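January
By Kamala Murthy

Have you ever looked at a shiny spoon and seen your own face upside down? Shiny things are full of surprises, and you can find them all over your home!

Light travels in straight lines until it hits something. When it lands on something smooth, lots of it bounces off in the same direction — a bit like a ball bouncing off a flat wall. Rough things scatter the light every which way, so they look dull.

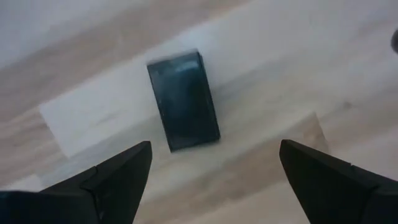

Dark colours soak up most of the light that reaches them. You might think a dark thing could never shine, but a smooth one can! Look at the dark block lying on the wood-patterned surface: near the top there's a pale, blurry patch of blue-grey, and that's light bouncing off its smooth face. Further down, the colour fades nearly to black.

Now try it yourself. Find 2 dark things, one smooth and one fuzzy (a plate and a woolly sock are great), and put them near a window. Tilt the plate slowly and watch the bright patch slide around. Can you make the sock do that?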